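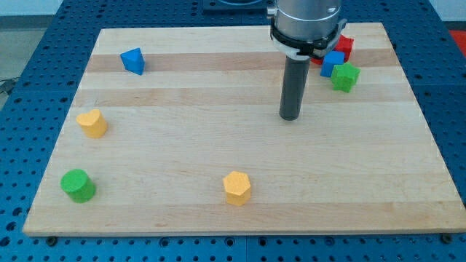 Step 1: Set out the board and the blocks

Clubs > Savbridge Robot Club > How-to pages > The pushing task

If you've come along to the second half of term, you'll already know that the pushing task is the one everybody asks to do again. I've finally written it all down, partly so that new members can catch up and partly so that I can stop drawing it on the backs of envelopes!

Start with the wooden board on the blue table and get it sitting flat. Check the bolts near the front corners before you do anything else, and if the board shifts when you lean on it, come and find me or Kjell Bråten and we'll see to it. Please don't tighten them yourself with whatever happens to be in your pocket (we have lost a perfectly good spoon that way).

Then put the blocks on. For a first go I like them well spread out, with a nice stretch of bare wood in the middle to push across. A few down the left side, such as the triangle, the heart and the green cylinder, and the yellow pentagon by itself near the front, will give you plenty to aim at. Once you're feeling brave, bunch a few together at the back. The blue cube and the green star side by side make a proper puzzle, as you can't easily shift one without bothering the other.

Step 2: Bring the rod down

The arm has no fingers for this task, only the straight rod, so everything you do is a push. Lower it slowly over a bare patch of board until the rounded tip is just above the wood. You want it low enough to meet the side of a block and high enough that it never scrapes. Our setting for the slow descent is saved under "Plestatley", which was the name of the team that worked it out, and it has stuck.

Keep your hands off the board from now on. If a block needs moving by hand, stop the arm first and say "stopped" out loud so your partner hears it.

Step 3: Choose one block and say where it's going

Do say it aloud before you touch the controls. "Yellow heart to the middle" is plenty. Your partner writes it in the notebook, and afterwards the two of you can compare what you meant to do with what you did, and I promise those are sometimes very different things.

Step 4: Push in short strokes

Bring the rod round behind the block, on the side opposite to where you want it to go, and push through the middle of it. Short strokes are best. If the block starts to turn, back off, move the rod a little towards the side that's lagging, and try again.

The shapes all have their own manners. The cube is the friendliest if you meet it on a flat side. The cylinder will slip away round the rod if you're even slightly off centre, and the star likes to catch on its points and swing. The heart is easy from the rounded end and a real nuisance from the tip, so take the long way round if you must.

Step 5: Write it up

For each go, put down the block, where it was meant to end up, how many strokes you used and anything odd that happened. Goodall, our other team, filled in 179 goes by the end of January, and their notebook is a lovely thing to read through if you're stuck. You don't need anything like that many. 5 careful ones will teach you more than an afternoon of shoving things about.

When you've finished, raise the arm all the way, switch the controller off and put the blocks back in their tub. Completed notebooks go on the shelf by the door, please, with your names on the front.

Last updated 27 March 2026

2 comments

We use cookies to remember your settings on this site. Accept | Manage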